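Cart task, teleop. Wednesday, started 9:40
Operator: Pavliuk. Spotter: Miranda. Notes: me (Campos)

Goal is the drawer sequence on the medical cart: hand to drawer front, pull, reach in, lift one item, retract. Legs stay parked, arms and hands only.

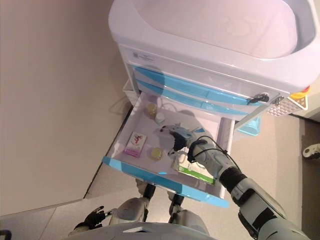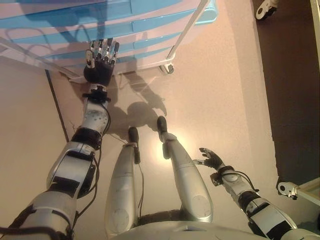
Retargeting is still the Casado build. Wrist pitch gain lowered before the first take – Stefaniia was overshooting the handle strips. Better now, but the thumb closes late on flat packages. Round tins are easier to grasp and harder to release.

Latency at the headset 342 ms on the first block. Too high for contact work. Restarted the Flangate bridge, no change. Moved the stream to the wired link and it dropped enough to continue. Exact value not logged, my fault.

Rules for labeling, agreed with Julián:
- take starts when the hand leaves rest
- a regrasp stays in the take
- drawer pulled past the stop = discard
- operator swap = new session ID

Set now stands at 400 takes out of the 2,000 Olmedo wants. At this rate we need a second operator. Echevarría has done the calibration but no drawer work yet.

Open: forearm cable slack at full reach. Check the clips before the next session.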